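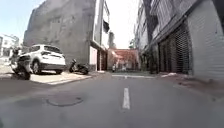
Okay, so I have been a bad diarist. My last proper entry was in February and it was mostly complaining about my knee. The knee is fine now, thanks, or fine on flat ground anyway. What I want to write about tonight is bread, because bread has eaten my whole life and I need to get it down while I still remember what I did.

It started when the bakery in Belwood closed. I used to take the bus over there every other Saturday for the dark rye, the heavy one with the caraway that you had to saw at. They put a sign on the door and that was that. I moped for a week. I bought supermarket rye, which is brown sandwich bread wearing a costume, and I ate it with a bad attitude. Then I thought, well, people made this stuff in huts with no electricity, how hard can it be?

Hard! It is so hard. My first starter smelled like nail polish remover and I kept it anyway, for days, feeding it and talking to it like it was going to come around. It never came around. The second one I made with whole rye flour from Ammann, the coarse kind in the paper sack, and by day four it was climbing out of the jar and onto the shelf and down the side of the cereal boxes. I was so proud. I scraped it off the granola and put it in a bigger jar.

Anyway. The loaves. I've been writing the numbers on the back of an old calendar and the page is so sticky now I can barely read it, so let me copy out what worked.

Starter the night before: 100 grams, bubbly, fed at dinner. Rye flour, then a bit of bread flour because all-rye comes out like a paving stone for me. Water warmer than I think it should be. Caraway, and this time I toasted it first in the dry skillet and the whole apartment smelled like the old bakery did when you opened the door. I had to sit down for a minute. Salt, which I forgot twice in a row last month and I will never, ever forget again. Unsalted rye tastes like a cardboard tube.

No kneading. I spent weeks kneading rye and it's like kneading wet cement, it just goes up your wrists. You stir it and scrape it in the pan and smooth the top with a wet spoon and leave it alone. I'm terrible at leaving it alone. I went out for a long walk on purpose so I wouldn't keep lifting the towel.

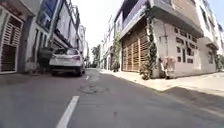 The street, long and straight, with the shade down the right side.

I do love a walk with dough at home. There's a feeling of having something going on. I went past the hardware store and looked at loaf pans in the window (too shiny, too expensive) and then I bought a peach and ate it leaning over so it wouldn't get on my shirt, and it got on my shirt.

Came home and the dough had little pinholes all over the top, and that's what you want. Pinholes mean go. I put it in hot, then turned the oven down, then forgot whether I'd turned it down, then opened the door to check, which you're not supposed to do. It came out anyway. Dark on top, nearly black at one corner where my oven runs mean. I knocked on the bottom and it sounded like a knock.

And then you have to wait a whole day to cut it! I read this in three different places before I believed it. I used to cut in right away and the knife would come out gummed up like I'd stabbed a jar of glue. So I wrapped it in a dish towel and put it on top of the fridge where I couldn't see it and went to bed at nine like a child before Christmas.

The next bit I'm copying from the little notepad I keep in my bag, so it'll match up later.
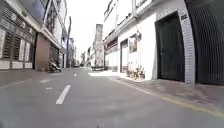

Jedine, 08/04/2024

Cut the loaf at breakfast. It's good. It is really, truly good! Tight crumb, a little damp, sour at the back of the tongue, and the caraway came through without taking over. I had two slices with butter and then a third with butter and the plum jam, and then I stood there holding the knife and thinking about a fourth. The corner where it burned a bit was my favorite part, all bitter and chewy. The old bakery's had a thinner crust and I think theirs had molasses in it, or maybe beet syrup. Mine doesn't have that. I might try a spoonful next time but I'm scared of messing with it.

It's not the same bread. I wanted it to be and I kept chewing with my eyes closed waiting for it to turn into the Belwood one, and around slice two I quit doing that and just ate my breakfast.

Money stuff, because I promised myself I'd keep track. The big flour sack was 13 dollars and I've gotten a lot of bread out of it, counting the bricks. I also bought the Tisar kitchen scale, which I did not need to buy because I had a scale, but the old one only went up in big jumps and I told myself it was the reason for the bricks. It was a little bit the reason. Yesterday's loaf was my heaviest yet. I put it on the new scale still in its pan and got 2,338 grams, pan and all, and then I put it on again just to see the number.

Things to do before the next one:

Get more caraway, I'm down to dust.
Grease the pan better, the back left side stuck and tore.
Find out about the molasses.
Stop storing the starter next to the granola.
Give half a loaf away before I eat the whole thing. The woman downstairs likes rye, I think, or she was being polite.

It's past eleven and I'm still full. The window's open and somebody down on the street is trying to start a scooter, over and over. I fed the starter already. Tomorrow I want to try a smaller loaf with sunflower seeds, if the store has the plain ones and not the salted.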